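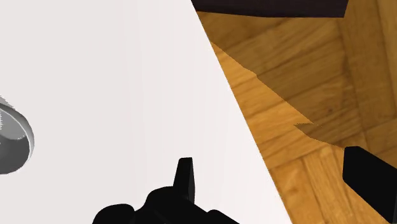

The Organ Under the Floor

The first thing you notice about the Rirnar is that you can't find it. You walk into the old Fallside picture house, you look left and right of the screen for a wall of pipes, and all you get is plaster and a pair of faded green curtains. Then somebody at the console down front puts a foot on a pedal and your seat starts to hum. The pipes are below you, all 800 of them, shut in a brick room under the stalls and speaking up through iron grilles in the aisles.

I have heard a good many theater organs and I love nearly every one of them, wheezes included, but I have never sat on top of one before!

It was put in to play along with the silents, and it did that job for only a few years before the talkies came and the lid went down. What saved it was the brick room, dry as a cracker and too awkward to use for anything else. The leather on the bellows had gone to powder, naturally, and mice had been at the felt. Most of the pipes needed cleaning and a patient tuning, and then they were ready to sing again.

Now it has new music to play. Jernia, a 52-minute piece for organ, two clarinets and a percussionist with a very full table, gets its first performance here this month, and I was lucky enough to sit through two days of rehearsal. There's no film. Higinio Maldonado wrote it for the instrument and the building, and for people who have come to a movie theater with the screen left blank, which sounds like a stunt until the lights go down and you find yourself staring at that pale rectangle as if something might walk across it.

The opening is nothing but air. He has the organist hold down keys with the stops barely drawn, so the pipes get enough wind to breathe and not enough to speak, and for a good long stretch the whole floor just sighs. The clarinets pick a note out of it, very low, then another right beside it, and the two rub together until your teeth feel it. I wrote "bees?" in my notebook and underlined it twice.

Then come the toys. Every organ of this kind had a set of noisemakers for the comedies (train whistle, sleigh bells, horse hooves, a siren), and the Rirnar still has all of its originals. I was braced for jokes. But the hooves come in at a walk, far off toward the back grilles, and they keep walking for most of the middle section while the harmony shifts over them, and it's one of the loneliest sounds I've heard in a theater. The sleigh bells wait their turn. When they finally arrive, with the big reed stops wide open and the percussionist going full tilt, the effect is pure joy, and I laughed out loud in a room where I was supposed to be keeping quiet.
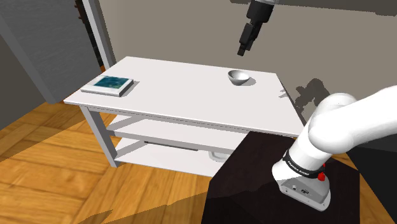
Higinio Maldonado says the bells were nearly cut. He had them in, then out, then in again as late as June, and what settled it was hearing them from the back row, where they reach you a hair after the rest of the organ and seem to be coming in from the street. Sit back there if you can, he told me, and don't worry about seeing the player.

I tried both ends of the house and I'm still torn. Up front you get the clarinets in all their grain, reed and breath and clicking keys. In the back you get the walk of the hooves right under your shoes. The theater holds 600, and there isn't a dull seat in it.

The first performance is on October 21, 2022, with the Mensah Duo on clarinets. Doors open an hour early, and the brick room will be lit so you can peer down through the grilles on your way in.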